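2024-02-24

Home late, feet sore, and my coat smells like the town hall radiator. I went down to Grastel for the budget hearing because I'd told myself all winter that I would stop complaining about the coalition from my couch, and well, I went. Two hours on a folding chair! The room holds 145 people according to the fire notice by the door, and it was almost full, which I haven't seen since the school closures.

The big fight is over the provincial council and whether it gets dissolved in March. The Kelemen district people want early elections and they want them yesterday. The Wekov side says you can't hold a vote when the voter rolls haven't been updated and half the new apartment blocks aren't on them. I think they're both right, and I think they both know it, and that makes it so tiring to listen to. There was a man in the row ahead of me who clapped for everything. Both sides! I sort of envied him.

What got me was the petition. The clerk read out that it had 550 signatures and then the chair moved it to "any other business" like it was a request for a new coffee machine. A few people walked out right then. I stayed, mostly out of stubbornness (and because I was in the middle of the row and would have had to climb over a stroller).

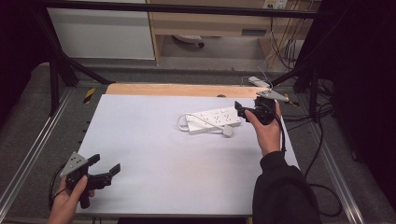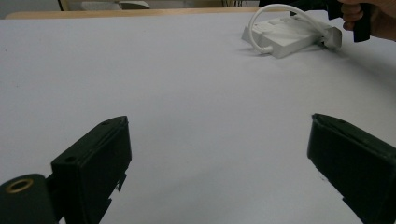
Anyway, the speeches after the break were better. A woman from the bus depot got up and said she'd voted in every election since she was old enough and she couldn't say what the last three governments had been for. She wasn't angry about it, just sort of puzzled, and the whole room went quiet. Then the deputy from the smaller coalition party thanked her for her "valuable input" and you could hear the groan go around. I groaned too. I'm not proud of it – okay, I'm a little proud of it.

I still don't know how I'd vote if they do call it. I used to be so sure about these things. If the coalition splits we'll get another caretaker cabinet, and the last one couldn't even pass the road money, so the bridge would sit there with its one open lane for another year. If it doesn't split we get more of this. I tried to explain all that on the phone to my sister and she said I sounded like the radio.

The next hearing is in March, same room. I've put it on the kitchen calendar in pen. I want to bring a cushion, and I want to sign up to speak, though I have no idea yet what I'd say. Something about the voter rolls, probably. Must find out how you get your name on the list, and whether they need it in writing.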